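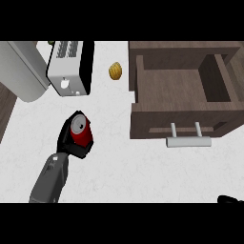
Serra (pack cuisine, Bolico) - testé deux mois, avis mitigé

Note : 3 sur 5. J'aurais mis 4 sans l'histoire de la pince.

Je fais vite, j'ai une démo à préparer. On a pris Serra chez Mitesley pour entraîner et surtout valider des tâches de cuisine avant de passer sur le bras réel. Prendre une canette, la ranger dans un tiroir, refermer. Des choses bêtes. Licence annuelle, le simulateur est fourni, le pont vers nos contrôleurs passe par Sistbridge (à payer en plus, c'est écrit en petit sur le devis).

Installation : rien à dire. Une matinée. La doc est correcte, en anglais uniquement. Deux exemples sur le tiroir ne tournent plus avec la version d'août, il faut changer un nom de paramètre, le support répond dans la journée.

Le rendu est propre. Marbre clair, bois sombre, ombres crédibles. Le grille-pain, la canette, les petits objets sur le plan de travail, tout ça se reconnaît sans effort, et notre modèle de vision s'en sort bien dessus. La poignée du tiroir a une vraie collision, on peut s'y accrocher, s'y cogner aussi. Chez le concurrent qu'on avait avant c'était un décor.

Maintenant le problème.

On lance une grosse campagne de nuit. 2 854 essais, 2 315 réussites au compteur. Tout le monde content. Lena Walczak regarde les courbes le lendemain et me demande pourquoi l'effort de la pince est à zéro sur des essais entiers, canette en main. Bonne question. À zéro, canette soulevée, canette déplacée.

On rejoue les essais un par un. Voilà ce qui se passe : après une remise à zéro rapide (le mode fast reset, activé par défaut), le capteur d'effort des doigts n'est pas réinitialisé. Il reste figé sur la dernière valeur publiée. Souvent zéro, parfois autre chose. Et comme Serra utilise une aide à la saisie, un genre d'accrochage automatique quand les deux doigts touchent l'objet, la canette monte quand même. Le simulateur compte une réussite. Notre contrôleur, lui, lit zéro, croit qu'il ne tient rien et continue à serrer. Serrer, serrer, jusqu'à la butée. Dans la simulation la canette ne se déforme pas, donc rien à l'écran. Aucun avertissement dans les journaux non plus.

Sur le vrai bras, c'est une autre affaire. On avait déjà poussé une version de la politique sur le banc, à vitesse réduite, avec une canette pleine. Elle a éclaté au bout de 10 secondes de serrage. Du soda partout, un doigt de pince faussé, la zone était fermée et personne à côté - heureusement. La limite d'effort était pourtant réglée chez nous, mais la politique avait appris à fermer à fond et notre limite logicielle passait par le même canal que Sistbridge avait remappé. Donc une part de la faute est pour nous. La limite doit être dans le variateur, point. C'est fait depuis.

Bolico a reconnu le défaut du capteur. Correctif livré, je l'ai testé, le signal d'effort repart bien après chaque remise à zéro. L'accrochage automatique reste activé d'origine par contre, et ça je ne comprends pas. C'est une case au fond du menu physique. Décochez la. Les taux de réussite baissent, c'est normal, et les chiffres veulent enfin dire quelque chose.

Ce que j'ai aimé : les collisions du tiroir, la vitesse de calcul, la variété des objets, le support (rapide, poli, ils ont rappelé d'eux mêmes).

Moins aimé : le fast reset par défaut, l'absence d'alarme quand un capteur ne bouge plus, Sistbridge vendu à part et mal documenté sur les unités (newtons d'un côté, pourcentage de l'autre, bon courage). Objets rigides seulement, aussi. Pour une canette c'est génant, pour un fruit mûr je n'essaierais même pas.

Si vous l'avez déjà : mettez à jour, coupez l'accrochage, tracez l'effort sur quelques essais avant de lancer quoi que ce soit de long. Et jetez les anciens résultats. Les nôtres sont à la poubelle, toute la campagne.

Est-ce que je rachète ? Oui pour la vision et la planification. Pour tout ce qui touche à la force, pas encore. On refait la campagne complète avec le correctif, je mettrai l'avis à jour si la note change.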